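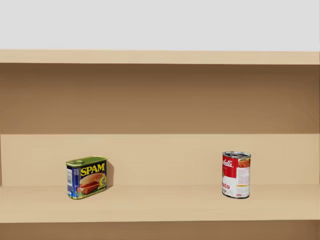
Simulated shelving unit, front view.

Ornislow Shelf Demand Data
Data card, version 4

Summary

Ornislow is a tabular data set for training and testing models that forecast weekly demand for spare parts in small industrial warehouses. It was prepared by the analytics group at Brirley and is maintained by Savvas Economou. Each row gives one part at one site for one week.

Contents

The data set covers 138 parts across 7 sites. Of these parts, 129 have a complete history. The remaining nine were introduced after collection began and are marked in the column late_start.

Main columns:
site_id: site code
part_id: part code, stable across versions
week_index: week number, counted from the first week of collection
units_out: units issued to maintenance crews
units_in: units received from suppliers
lead_days: supplier lead time in days, blank if not reported

Source and preparation

Records were exported from the Zosum inventory system each October and merged by part code. Returns were subtracted from the week in which the part was first issued. Duplicate entries were removed. Supplier names and employee identifiers were deleted before release.

Intended use

The data set is suitable for comparing forecasting methods, including methods for intermittent demand. It should not be used to set safety stock for medical or emergency equipment, which none of the sites hold.

Known limitations

Lead times are missing for most parts at the Nwankwo site, where orders were kept on paper during the first year. Weeks with a planned shutdown show zero demand and are not flagged. Users should apply a time-based split; random splits allow later weeks to inform earlier ones.

Changes in this version

Part codes with trailing spaces were corrected. The column units_in was added.

Access and contact

Files are provided as comma-separated text in UTF-8. Requests for access and reports of errors should be addressed to the maintainer through the Brirley data desk, with the version number and the affected part codes.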